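Blog > Music > Listening Notes

Home Reviews Gigs About Contact

Search this blog...

Redholm, Urkwood

I've had the new Redholm record on for two weeks now, mostly in the evenings, and I think I'm ready to write something down. It's called Urkwood and it has nine songs on it. The first one is the weakest, so don't stop there.

Redholm is a four-piece. Omid Amini sings and plays most of the guitar, Babak Zamani is on bass, Senthil Varma plays drums, and Kourosh Karimi does keyboards and a second guitar when the song wants one. Their last record was an EP that sold 600 copies, nearly all of them at shows. I bought mine from Babak at a folding table and he gave me the wrong change. I still play it, though the mix is muddy and you can barely hear the keyboards.

Urkwood fixes the mix. They recorded it at Trajkovski, a small studio with one decent live room, and the drums sound like drums in a room. Senthil plays a little behind the beat on the slow songs and it suits them. "Govico" is the best of those. It runs almost seven minutes and the chorus only comes around twice. Omid sings the second verse an octave down, which I didn't like at first and now wait for.

The faster songs are more of a mixed bag. "Eighty-Fives" has a good riff and not much else. "Paper Route" is the single, and it's fine. I'd cut the key change. Side two is stronger overall, and the last two tracks run together, so if you're listening on shuffle you'll get a bad edit in the middle.

The vinyl is limited to 1,000 copies. Mine is a clean pressing apart from a tick near the start of side two. The lyric sheet is printed in a gray so light that I gave up on it and worked out the words by ear.

I saw them play most of it on a Sunday in November, in a room that holds 85 people. It was full. They opened with "Govico," which took some nerve, and people stayed quiet for it. Kourosh's keyboard was too loud for the first three songs and then somebody fixed it.

Side two starts with "Tin Season," and that's the song I'd play for anyone who hasn't heard Redholm. Kourosh wrote it, the only one here that Omid didn't. The snare is dry and papery, and under the bridge there's a crackle that could be a sample or could be somebody squeezing a soda can, like the crumpled blue and silver one lying on its side on the gray tabletop. I've played that bridge a dozen times on headphones and I'm leaning toward the can.
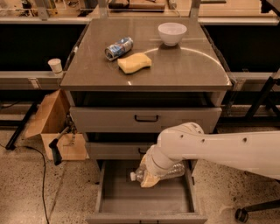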